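July 13, 2020

Open day notes, bench 2. Writing this up before the details improve in the retelling.

Visitors from Torngate due at ten, arrived at twenty to, which meant Joaquim Antunes was still under the table with the extension lead in his teeth when they came in. He shook hands from down there. I think it set the tone nicely.

The plan as agreed with Ximena in March: short talk, arm does the lunch job, questions, biscuits. The lunch job is the one we always fall back on. Steel lunch tin with a clip of a lid, toy food, one arm, put the food in the tin. Everyone understands lunch. We tried showing the Kovalchuk people cable sorting last year and lost the room by the second cable.

Layout went as on the sheet, tin towards the back, food front left. I had wanted the food nearer the middle, but Jae-in had taught all her starts from the left and was not going to be moved, and neither was the food.
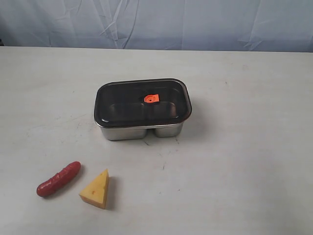

Bench 2, tin with its lid on, sausage and cheese. Note the state of the cloth.

The cloth. Valter was asked to iron it. Valter says he was asked to hang it. Both of these are in the email if you read it generously. For next time: iron it, then hang it, same person.

Talk was meant to be 20 minutes and ran to 45, as I had let Oratile have the slides. To be fair to her it was a good talk, and the bit on why soft fingers are kinder to lids than hard ones got the only note-taking of the morning. The man from Flivia asked what the arm cost. Oratile told him. He put his pen away.

Then the wait. We had 1,823 logged tries on this job going into today and I had written the number on the whiteboard, large, in what I now see was a boastful green. The arm came up to its ready pose, fingers shut, and stayed there while the Cliltora software thought about its licence. I talked about safety. I talked about the emergency stop. I let a small boy look at the emergency stop, from a distance his mother and I settled between us. 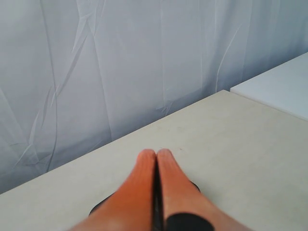 By then I had run out of safety and moved on to the history of the building, of which I know two facts. Jae-in restarted the planner from her laptop, very calmly, while giving me the look that means keep going. I kept going. The building used to make hat boxes. It was later a store for a different firm's hat boxes. I could feel the lady in the second row starting to wonder about the biscuits.

Once the planner was back we ran the job in this order:

Dry reach, no contact – fine, slow, a bit too much wobble at the elbow. Antunes to look at the mount.
Sausage – went in at the second go. Applause for the first go as well, which was kind.
Cheese – dropped once short of the rim, then in. It is the wedge shape. We know about the wedge shape.
Lid on – stopped by hand. My call. It was coming down crooked and I did not fancy explaining a cracked lid to the stores.

So three out of four if you count the dry reach, and I have decided to count the dry reach.

Lid trials carried on after the visitors moved along to the biscuits, with only the Flivia man still watching, pen out again. Jae-in wanted to know whether the trouble is the grip or the depth reading. I said depth, she said grip, and we have a coffee on it.
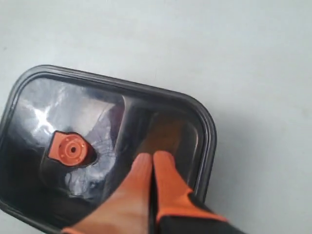

My case for depth rests on the material. Dark, see-through and shiny is three bad habits in one part, and the sensor believes whichever of them it meets first. There is a big white patch of glare over the left compartment, and I would bet that any reading taken through there is nonsense. The orange fitting is the only thing I'd trust as a landmark, and even then the fingers are orange too, so the colour filter has every excuse for muddling them up. Jae-in points out that none of this rules out the grip. Annoyingly true. Test both, one change at a time, and write down which change it was (Valter).

Questions from visitors, for the record. Could it make a sandwich? No. Could it do the washing up? No. Does it get tired? Antunes said the elbow does, and then had to explain the mount to someone's grandfather for a quarter of an hour. The grandfather had some good ideas about the mount. We have his number.

To do:
Tighten elbow mount (Joaquim, possibly with the grandfather)
Try a side light or a bit of matt tape for the glare
Renew the Cliltora licence BEFORE visitors, not during
Rub the green number off the whiteboard
Ximena to write to Torngate and thank them for coming, and ask if they meant to leave the umbrella
Coffee pending. Lid runs again tomorrow morning, blinds down first, then up.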